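Questions I get asked about the T-shirt swap

Last updated 2025-02-19

I run the Brustgate T-shirt swap, and my inbox fills up with the same dozen questions every time a new one comes round. So I've put my answers on one page. If yours is missing, email me and I'll add it when I next have a cup of tea in my hand.

What is it, then?

You bring T-shirts you don't wear, you get a token for each one, and you spend the tokens on T-shirts other people brought. That's the whole thing! It costs £2 on the door, which pays for the hall and the tea urn. Last time 128 people came and 315 shirts went home with somebody new.

When's the next one?

March, in the upstairs room at Gautier Hall. I'll put the exact date on the home page as soon as the hall confirms it (they're usually quick, but there's a dance exam they need to fit in first).

Do you only take plain ones?

No, bring the lot. Band shirts, fun run shirts, holiday shirts, that lime one from a work away day. Bright colours go faster than you'd think - I used to hide them at the bottom of the pile and people dug them out anyway. The only prints I turn away are ones that have gone sticky or are flaking off all over everything else.

What state do they need to be in?

Clean, dry and wearable. I don't mind a bit of fading. I do mind yellow armpits, and I will hand them back to you, nicely. Small holes along a seam are fine if you tell me, as I've got a mending rail for people who like a project.

Do I have to iron them?

Please don't, life is short. Crumpled is fine.

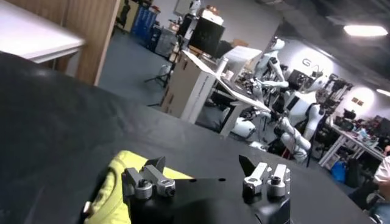 How do I fold them for the tables?

Flat, print side up, sleeves tucked in behind, then in half from the bottom so the print still shows. If you're hopeless at folding, lay the shirt out, take hold of both sides and give it a gentle pull before you start. It gets most of the creases out and the folds land where you want them. Stretchy fabrics wander about a bit, so don't tug those too hard.
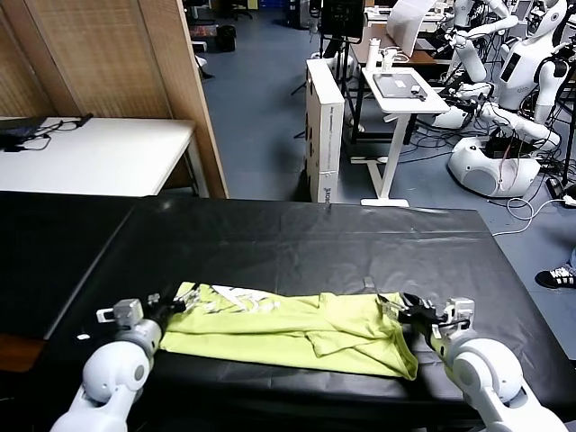
Lime green T-shirt, held at both ends.

Can I bring children's sizes?

Yes, from age two up. Babygrows and vests go to the Flullow baby bank instead, and I'm happy to drop them off for you if you put them in a separate bag. Please label it, I've mixed them up before and it took me a whole evening to sort out.

What happens to the leftovers?

We had 67 left last time. The decent ones go into the box for the next swap and the tired ones get cut up for rags, which the bike repair people in Luvow take off me. They like cotton best, so I pull out anything shiny.

Can I save my tokens?

You can, they don't run out. Mine are old coat buttons with a blob of red paint on the back. If you lose one I'm afraid it's gone, and no, I can't accept a button from your own tin (someone tried!).

Can I try things on?

There's a curtain in the corner and a mirror I bring from home. Most people just pull the shirt on over what they're wearing.

Is there parking?

A little, behind the hall, but it fills up early. The Luvow bus stops right outside and I'd use that if you can. Bikes can go in the side passage.

Can I help out?

Oh, please do. I need folders, someone on the door and someone who can carry trestle tables down a narrow staircase without swearing in front of the dance class. Helpers get in free and have first look at the tables before the doors open.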